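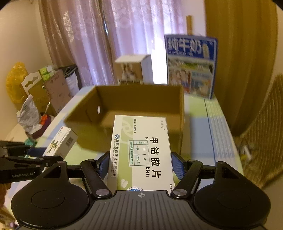
Medicine box and cardboard box on the table.

Since December I take the number 7 bus to work, and I plan the trip with an app called Mondix. It knows the timetable very well, but it does not know about delays. Yesterday it told me to change at Brona, and there I waited 40 minutes for the 57. My colleague Csenge Orbán uses Vida, which has live positions for the buses but no trams. I wish the city would give the same data to both of them. I wrote to the transit office and I am still waiting for their answer.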